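Asto open day in Brestau — anyone else go?

patchbay_pete
Posted in: Shows and Visits

Got back last night and I'm still grinning! They opened up the workshop from 3 in the afternoon and the rack demo was easily my favorite. A white arm working at a small open rack, Netgear switch on top, server under it, and you could stand close enough to read the label on the switch.

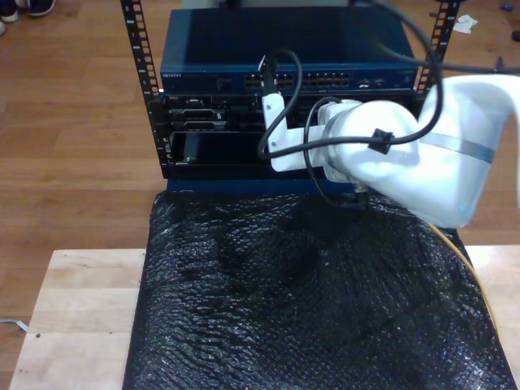 I stayed for 20 minutes and would have stayed longer if my ride hadn't been waiting. The staff took every question, even my dumb ones about cable slack.

obi_fan
Jealous. Was it the same talk they gave at Pultcombe in February? I thought that one was mostly slides.

patchbay_pete
Way more hands-on. The job they talked about was patching, so there was a yellow Ethernet cable lying on black bubble wrap in front of the rack.

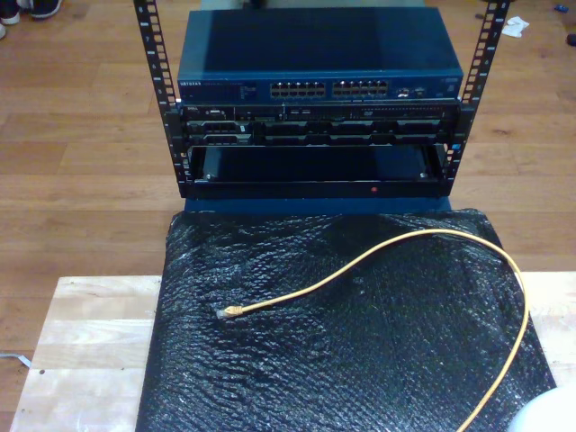

Getting hold of a floppy cable is the hard part, they said — the port is easy by comparison.

grumblefish
I was there too and I'm less sold. A tidy little rack with space all around it is nothing like my server room. Show me a full cabinet with 5 years of spaghetti in it.

tomato_relay
Sure, but you have to start somewhere. Our Obi cell at work took roughly 20 tries at a plain connector before we trusted it with anything.

grumblefish
Fair. I did like the mounting, I'll give them that. Beefy plate, nice machined ring.

patchbay_pete
Yes!! I got a close one of that, gripper fingers and all.
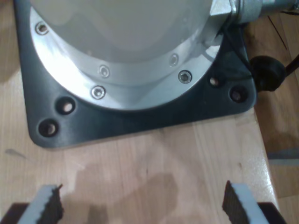 Base of the arm on its dark square plate, fingers at the bottom

tomato_relay
Are those holes in the corners of the plate for bolting it to the bench? Ours has clamps and I hate them.

patchbay_pete
Didn't ask, sorry. I'll email them — I want to know about the next date anyway.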